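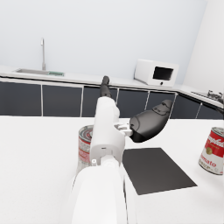

Tindow Worktops: Frequently Asked Questions

Which worktops does this page cover?
The Tindow range in White, Chalk and Stone, in both the standard and the deep-cut profile. Worktops sold under the older Skonier name have a different core and are covered by their own care sheet.

What thickness are the boards?
All current boards are 30 mm thick. The upstand is supplied separately and is thinner.

Can I put a hot pan straight on the surface?
No. Use a trivet or a heat mat. The surface layer will take short contact with a warm plate, but a pan from the hob can mark it permanently, and heat marks are not covered by the guarantee.

How do I remove tea, beetroot or tomato stains?
Wipe with warm water and washing-up liquid, then dry with a soft cloth. If a mark remains, leave a paste of bicarbonate of soda and water on it for ten minutes and rinse. Do not use bleach, scouring powder or wire wool. White shows stains sooner than the other two colours but cleans in the same way.

How far can the worktop overhang without support?
Up to 325 mm on a straight run. Breakfast bars deeper than this need legs or steel brackets. Brackets are not included – order them with the boards if you want matching fixings.

Can I cut the boards myself?
Yes, with a fine-toothed blade. Cut from the underside with a circular saw and from the top with a handsaw. Seal every cut edge before fitting, including the sink opening.

What is the Vasano sealant and do I have to use it?
Vasano is the edge sealant supplied in the fitting kit. Another neutral-cure silicone may be used at the wall. Cut edges must be sealed with Vasano for the guarantee to apply. One tube does roughly 2,000 mm of edge in two coats.

How long should the sealant be left?
Overnight before light use. Keep standing water off the joints until the second coat is fully hard.

Do you deliver on Saturday?
Only within the Žukauskas depot area. Enter your postcode at checkout to see the available days. Delivery is to the ground floor.

My board arrived with a chipped corner. What should I do?
Do not cut or fit it. Photograph the chip and the label on the wrapping, and send both to Ankit Semwal in customer support with your order number. Fitted boards are treated as accepted.

Are samples available?
Yes, in all three colours. Sample orders placed in December are sent out in January.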